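The Trouble With a Place for Everything

16 October 2019

45 shares | 19 comments

I paid off the last of the Orngate bill this month, so I feel entitled to complain about self-storage. Before I get to that I want to complain about the thing that sent me there in the first place, the Rusu method, which three separate people had recommended to me in the space of one spring. I should have been suspicious at the second.

If you've missed it, Rusu is a decluttering system. It comes as a book of 182 pages, a set of colored stickers and, if you are keen, a paid app. The idea is that everything in your house has to have a "home address." A stapler lives somewhere. So do the spare batteries, the good scissors, the bad scissors and the envelope of foreign coins you are never going to spend. Anything that can't be given an address gets an orange sticker and leaves the house within a month.

It sounds reasonable. My grandmother said more or less the same thing and she didn't charge for stickers. But the book has a lot of pages to fill, and somewhere in the second chapter it stops being advice about scissors and becomes advice about you. Clutter is a delayed decision. Clutter is fear. Clutter, on one page I read twice in case I'd misunderstood, is "borrowed sadness." I have a box of extension cords. I don't believe they are sad, and if they are I would like to know who lent it to me.

What I noticed most was that the book never once shows a house with anybody's winter coat in it. Shelves have a bowl on them, or one plant, or nothing at all. An empty compartment always looks wonderful. It would look wonderful in my house too, if I could work out where the things in it were supposed to have gone.
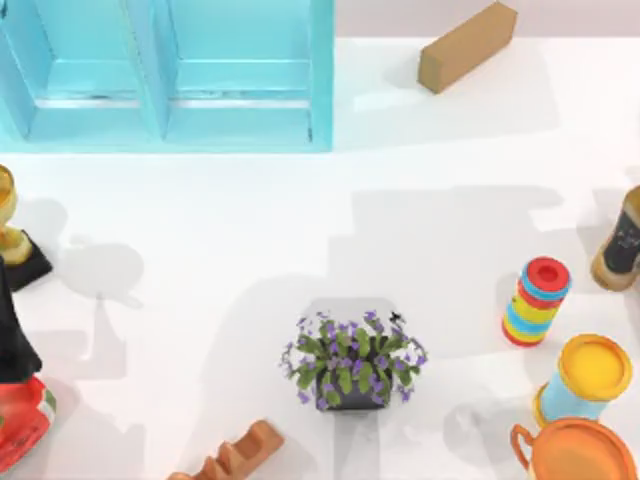 What it cost me

I did the method properly, or as properly as a person with a job can. The book says to start with 45 minutes a day. That is a lie of the same family as recipe times, where the onions are already chopped and everyone knows where the pan is. Forty-five minutes was enough to empty a closet onto the bed. It wasn't enough to do anything about what was on the bed, so I'd put it all back at bedtime, slightly worse than before, with stickers on.

After a few weeks of that I did what I now think a large share of Rusu followers do, and cheated. I decided the orange-sticker things could leave the house without leaving my life. Orngate had just opened in the old bottling building out on the Trostel road, and they had a sign up offering the first month for a dollar. You know what kind of offer that is. I knew what kind of offer that was. I signed anyway.

I've gone back through my bank statements, which I don't recommend as a way to spend an evening, and the whole adventure came to $1,347. That covers the unit, the padlock I had to buy from them (my own padlock wasn't an approved padlock), the insurance I was told was optional and then found was only optional if you could produce a different insurance, an administration fee, and a rate increase that arrived by email with the subject line "Good news about your unit!" I read it several times looking for the good news. I think it was that I still had a unit.

Now compare that with what was in there. A floor lamp that leans. Two folding chairs from a set of four. A box of college textbooks, every one of them out of date. Curtains from an apartment with much taller windows than any place I'm likely to live in again. A bread machine. If you had knocked on my door and offered me all of it for fifty dollars I'd have asked whether delivery was free and then said no.

The shelving answer

There is a second industry waiting for you if the first one doesn't work, and it sells you furniture. The theory is that you don't have too many things, you have too few compartments. I find this more cheerful than the borrowed sadness theory and I went along with it for a while.

The name that comes up in all the forums is Tunetti. They make a modular cube system, and people talk about it the way other people talk about their religion or their air fryer. I bought two units. The first went together fine. The second had a panel with its holes drilled on the wrong side, and when I wrote to ask for another they sent me a link to a video of someone assembling one with the holes on the right side.

But fine, say it had all gone well. What I object to is the arithmetic. A shelf takes up floor. A shelf with baskets takes up floor and money. And once the baskets are in, you have no idea what's in the baskets, so you buy labels, and then the labels are wrong by December because someone has put the gift wrap in "Cables." I've now lived with baskets long enough to say that a basket is a junk drawer you have paid extra for. It's a good-looking junk drawer, and visitors comment on it. I still can't find the tape.

I asked about this on one of the organizing groups and was told that I needed to "zone" first. When I asked what zoning was, it was putting things near where you use them. I had been doing that. It was called leaving them on the table.
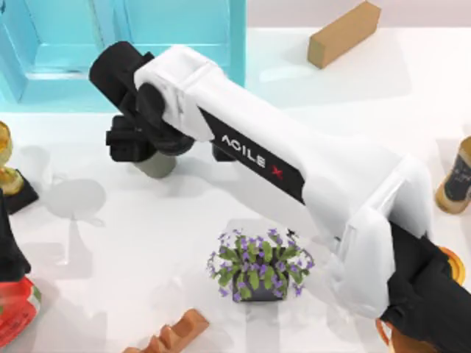 And the table is where I've ended up, to be fair to the thing. The kitchen table at our place has always had stuff on it: mail, keys, whatever is being read, a screwdriver for the cabinet handle that comes loose. By Rusu standards it's a catastrophe. By my standards it's the one surface in the house where I can lay my hand on what I want without opening anything. Every few days it gets too much, and I clear half of it, and we eat at the cleared half. I did this for years before the book and it took five minutes.

I know what the reply to this is because I've had it already, in the comments on my last post and also across an actual dinner. The reply is that I went in with the wrong attitude. You have to want it. This is an argument I've heard about diets, about meditation, about a very expensive mattress, and I've come to think that any product that only works if you believe in it should be priced accordingly. My vacuum cleaner has never asked how I feel.

The other reply is that it worked for them. I accept that. Some people I like a lot have done the full method and now live in calm, pale rooms, and they seem happy. I'd only point out that most of them liked tidying before. I'd also point out that one of them has a basement.

Things I did learn

I don't want to be completely sour. A few bits have stuck, most of which could have gone on a postcard.

Don't rent space for anything you wouldn't buy again this week. I wish I'd had this one on the fridge when I drove past that sign.

Read the part about rate increases before you sign. Mine was on the back, under the part about not keeping livestock.

If you're going to get rid of something, do it the same day. I had bags for the thrift store riding around in my trunk so long that I took a sweater back out of one when it got cold. (Good sweater. Still have it.)

Buy the furniture after you've cleared out. If you buy it before, it fills up, and then you've got the things and the furniture too. Everyone in the shelving business must know this and I have yet to see it mentioned in a catalog.

And the orange stickers don't come off painted wood. I've tried the hair dryer and I've tried cooking oil, and there's a patch on the hall cabinet now that will be there when I'm gone.

I should also report on the emptying of the unit, for anyone facing one. It took a morning. I'd built it up in my head as a terrible job, and I'd paid for several extra months just to avoid doing it, and it was one trip to the dump and one trip to the thrift store, where they took the chairs and politely declined the textbooks. The lamp came home. It's in the corner of the living room, leaning, and I've been reading under it most nights. I suppose it had an address the whole time.

Orngate sent a survey afterward, asking how likely I'd be to recommend them to a friend, on a scale that started at "somewhat likely." I have left it open in another tab. The Rusu app is harder to shake. I cancelled in the summer and it still sends me a notification each morning asking what I am ready to release. I have looked in the settings, and the place where you turn notifications off is inside the part you have to be a paying member to open.

If anyone has got past that, please say how in the comments. I'd also take the other two folding chairs, if they turn up – I have no idea where those went, and it annoys me more than it should.

Next time: whether a chest freezer saves you any money. I have doubts.

19 comments | Share this post

Contact | Copyright 2019, all rights reserved | Back to top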